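What's Worth Saving in an Old Tower
A secondhand computer shop in Grosham takes desktops apart and puts the good pieces back to work
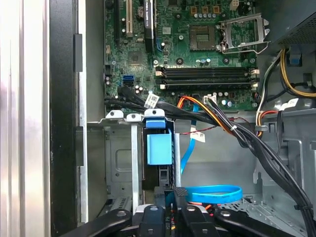 Most of the desktop computers that arrive at Matubbar come from offices. They are towers that sat under desks for years, and they come in by the pallet, 40 to a load, shrink-wrapped and stacked on their sides. The shop is on the edge of Grosham, in a low brick building that used to sell carpet. There is a counter at the front and a long workroom at the back.

Last year the workroom took in 3639 machines. Of those, 1422 went back out the door as working computers. The rest were broken down for parts or sent on as scrap metal and circuit board.

The sorting starts with the side panel. Once it is off, a technician can tell a good deal before plugging anything in. Swollen capacitors are an early sign of trouble. So is a brown stain around a connector, or dust packed so hard into a heat sink that it has to be lifted out with a pick. A board with one of these faults may still run, but the shop won't sell it.

If the inside looks clean, the next question is the processor socket. On many of the boards that come through, the processor has no pins of its own. The pins are in the socket, hundreds of them, each one a tiny bent spring. A metal load plate holds the chip down against them, and a lever at the side locks the plate shut.

With the lever up, the plate open and the processor out, those pins are exposed. It is the easiest time to ruin a motherboard. A dropped screw will do it, and so will a sleeve. Technicians check the pins by tilting a flashlight low across the socket. In a good one the light runs over the rows evenly. A bent pin shows up as a dark spot or a bright one, out of line with the others.

Some can be straightened with a fine needle under a magnifier. The shop allows itself 2 tries on any socket, and then the board goes in the scrap bin. Plastic covers go over the good sockets when there are covers to be had. There are never enough, and the shop saves every one it finds.

Memory is simpler. The sticks come out by pushing back the latches, and they are tested together in batches on a bench machine. They are sorted by type and size into shallow drawers along the wall. Memory is the part the shop sells most often by itself, usually to people in Grosham and Unenton who want a few more years out of the computer they have.

Then there is the coin-cell battery, which keeps the clock and the startup settings alive while the machine is unplugged. A dead one can make a healthy computer look sick. It forgets the time, complains at startup, and sometimes won't find its own drive. The shop replaces the battery in every machine it sells. It costs less than a cup of coffee, and it has brought back plenty of towers that an office had given up on.

Cables take up more time than anyone expects. A power supply has a thick bundle of wires, and in a small case that bundle has to cross over or around nearly everything else. Factory ties are often in the wrong place once a drive or a card has been taken out. The technicians cut them, route the bundle clear of the processor fan, and tie it again. Colors help when tracing a fault. In the usual desktop supply, yellow wires carry 12 volts, red carry 5, orange carry 3.3, and black are ground.

Older expansion slots, the long plastic PCI kind, still bring in a certain sort of customer. A machine shop may have a cutting table that talks to its computer through one card, and that card fits nothing made lately. Plarholm, a sign maker out past Unenton, has bought three boards from Matubbar for that reason and keeps two of them on a shelf as spares.

A finished tower spends a night running tests before it gets a price tag. Those that pass go to the front of the store with a 90-day warranty written on a card. The ones that fail go back to the workroom in the morning, and the side panel comes off again.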